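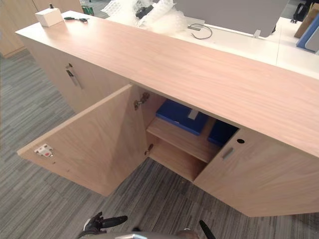 Second floor at Tundmont: the storage credenza with one door open, gripper in front.

About Tundmont

Tundmont is an office services contractor. We look after the parts of a workplace that most people only notice when they go wrong: the supply cabinets, the mail, the meeting rooms, the desks that need clearing before someone new sits down. We have 81 people on staff and look after 40 offices, most of them in buildings that were fitted out before anyone thought a machine would be opening the doors.

For the last couple of years customers have been asking us about robots. Some of them ask because they're curious. More of them ask because somebody higher up read something and wants to know why the bill still has people on it. We got tired of giving vague answers, so we started running trials in our own office and at one customer site, Drirgate. This page says what we do and what we've seen so far, including the parts that don't help us sell anything.

What we are testing

The trials cover cabinet work. Open a door, find the right box on the shelf, take it out or put one back, close the door. It sounds like nothing. A new hire gets it in a minute and never thinks about it again.

An office credenza is a fussy thing, though. On ours, one door has a vertical bar handle in a slot and the next has a small recessed pull. The doors are the same pale wood as everything else around them. An open door sticks out into the space where the arm wants to be. People leave tools and little boxes on top, and there's bubble wrap on the desk behind it because that's what a working office looks like. We decided early on to leave our furniture as it was. A demo on a bare table tells you how the robot does on a bare table, and none of our customers have asked us to service one.

The control software comes from Hurkix. We pay full price for it and we don't resell it, so we have no reason to be nice about it. In April we logged 300 cabinet tasks. A person had to step in on 40 of them, usually at the door and hardly ever at the box. The software people thought that was a good month. Our supply staff, who do the same job without anyone stepping in, were less impressed.

What it changes for the people here

We have heard the line about robots freeing people up for more meaningful work. We used a version of it ourselves in an old brochure and would like to take it back. What happened in our office is that two supply clerks now spend part of the morning watching a machine, resetting it, and writing down where it got stuck. One of them likes it. The other says it is like standing behind a very slow customer at the pharmacy. Both are paid more than they were, because we made supervising the trials a separate pay grade and put that in writing before the first one started.

At Drirgate the change was mostly in the habits. Boxes have to face label side up. Doors have to be shut at the end of the day. Bags can't be left in the walkway. All of this falls on people who never asked for a robot, and it doesn't show up in anybody's savings estimate. When we quote for a trial now, we put those hours on the sheet with everything else. Two customers have read that sheet and decided to wait. We think they were right.

There are things we think a machine could take over, such as the late restock, which starts at 9 p.m. and which we have trouble staffing at all. We aren't there yet and we won't give a date. Nobody has lost a job at Tundmont over the trials. We can't promise what every customer will do with their own staff, and we'd be wary of any contractor who says they can.

How we work with customers

Every trial starts with a walk-through by someone who has stocked cabinets for a living. The staff who do the work now get to see the plan and comment on it before it goes to management. We keep our own log, separate from the one the software makes, because the two don't always agree on what counts as a finished task. If a door was left half open, our log says so.

Our findings are collected in the Amissah notes, which we named after the street our first office was on. The notes have 667 entries at the moment. Some are useful, and a good many are complaints about hinges. Customers can read them at our front desk, and anyone thinking of hiring us is welcome to do the same before signing.

Visits

The second floor is open to visitors on weekday mornings from 10 a.m. Please ask at reception first and leave your bag there. If a trial is running, stay behind the desks until one of the clerks waves you over.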